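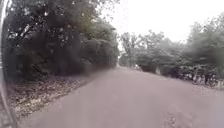

Reading a Roadside on Foot
Notes for the second meeting
Tree and Trail Basics, Skeltville Evening Program
Instructor: Decha Kaewmanee

Welcome back, everyone, and thank you for the good questions last time. Several of you stayed late to talk about the drainage on Onsri Lane, and I promised I would put my answers in writing so that you could take them home and argue with them properly. They are in the third section. Please bring these notes on the walk, and please write all over them. I print them with wide margins for exactly that purpose (and I do love to see a muddy handout come back).

1. The parts of a wooded road

When we walk a road with trees on both sides, most of us look up first, or else straight ahead to the place where the road gets small. That's a pleasure, and I would never ask you to give it up. For this course, though, I want you to get into the habit of looking in strips. Start with the pavement under your feet, move out to its edge, then to the verge, then to the low growth, and only then to the trunks and the canopy.

The pavement is the part people think they already know. Ours is plain asphalt on most of the lanes we'll visit, with no painted lines and no curb. Old asphalt picks up a mottled look over the years, with paler areas where the surface has worn and darker ones where it has been patched or where damp hangs on in the shade. A dark patch can mean quite a few things, so write down "dark patch" and leave the cause blank until you have bent down and touched it.

The edge is where I could spend a whole evening. A curb gives you a firm line and sends water along it. Without one, the boundary wanders. Leaves and soil creep onto the asphalt, the asphalt crumbles a little into the soil, and after a few seasons you would have a hard time saying where one stops. Follow that wandering line for 200 feet and you will see it bulge out and pull back. The bulges often sit downhill of a bare bank or a driveway.

The verge is the unpaved strip alongside. Under mature trees it is mostly bare brown soil and leaf litter, with very little grass, and that's quite normal in deep shade. More on this in section two.

The low growth is shrubs, seedlings, vines and the bottom branches of trees. On a sunny road edge it tends to close up into a rounded wall of green, and from a distance you can't tell whether you are looking at one large tree or a crowd of smaller things leaning on each other. Walk up and find the stems.

The canopy comes last. Stand still for this, please, and off the pavement. Look for the main trunk, then for the first big limbs and the angle at which they leave it. Then look for sky. Little flecks showing through near the top tell you something about how tightly the leaves are packed, and it's worth comparing one tree with its neighbor.

2. Leaf litter, and why I won't let you rake it

I grew up in a house where leaves on the ground were a chore that hadn't been done yet, and it took me a long while to get over it. Litter on a wooded verge is doing a good deal of work. It softens the rain before it reaches the soil and keeps the ground from baking hard. It feeds a great many small creatures that you'll meet in the fourth week, when we bring the hand lenses. It also shelters the seeds and seedlings that will fill in when an old tree comes down.

For the exercise you'll each choose a square of verge, one foot on a side, and look at it for 10 minutes without disturbing anything. Ten minutes will feel long. Then lift the top layer gently with two fingers and look at what is underneath. Whole dry leaves usually lie on top, broken pieces come next, and after that a dark crumbly layer in which you can't pick out a leaf at all. Sketch the layers from the side, as if you had cut a slice of cake. Pale specks are worth a second look: they may be bits of bark, stone, dried stem, snail shell or, I am sorry to say, litter of the other kind. Put everything back the way you found it.

Leaves on the pavement are another matter. They get slick, they clog culverts, and a road crew has every right to clear them. If you look after a lane yourself, sweep them back onto the verge instead of bagging them. They don't have far to go.

3. Where the water goes (the Onsri Lane question)

The question was whether a road with no curb and no ditch has any drainage at all. It does — the verge is the drainage. A lane is normally built a little higher along the middle, or tilted to one side, so that water runs off sideways. It spreads into the litter, slows down and sinks in. This works nicely as long as the verge stays lower than the pavement and as long as the soil isn't packed down.

Both of those things can go wrong. Leaves rot, soil builds up, and the verge slowly rises until it stands above the asphalt like a shallow lip. Then the water stays on the road and runs along it, looking for a low place. Parked cars do the other sort of damage, pressing the soil so firm that rain skates across it. On Onsri Lane I believe we have some of each. Near the Wolum gate the lip is plain to feel with the side of your shoe, and I'd like each of you to feel it and tell me whether I am right.

Somebody asked whether cutting a little notch through the lip would help. It may, and road crews do it, but please don't do it yourself on a public lane. Mention it to the town and keep a note of where the water stands after a good rain.

4. Your walking record

Use one page for each stop. Put the following down the left side and leave plenty of room:

Place and time of day
Light (open, broken shade, deep shade)
Pavement: surface, patches, things lying on it
Edge: crisp or soft, straight or wandering
Verge: width where you are standing, what covers it
Low growth: what you can name, what you can't
Canopy: trunk, main limbs, gaps
One thing you didn't expect

Measure the verge with the 20-foot tape from the kit box. Take one reading at your feet, then walk 23 paces and take another. A verge always appears to taper as it goes off into the distance, and only the tape will tell you whether it truly narrows or whether your eye is simply following the road. I've been fooled by this more than once, and on a lane I walk every week!

Names of plants are welcome but I don't grade on them. "Shrub with shiny leaves, taller than me" is a fine entry. A wrong name written with confidence is harder to fix later.

5. For the walk

We meet at the Irport trailhead at 4:30 in the afternoon. Wear shoes you don't mind getting dirty and something bright on top, as there's no sidewalk. Keep to the left, facing traffic, and step fully onto the verge when a car comes. Bring a pencil (pens give up in the damp), these notes and a clipboard if you own one.

Reading for next time is the chapter on bark in the course packet. Look at the drawings first and the text afterward, and bring me a piece of fallen bark in a paper bag, with a note saying where you picked it up.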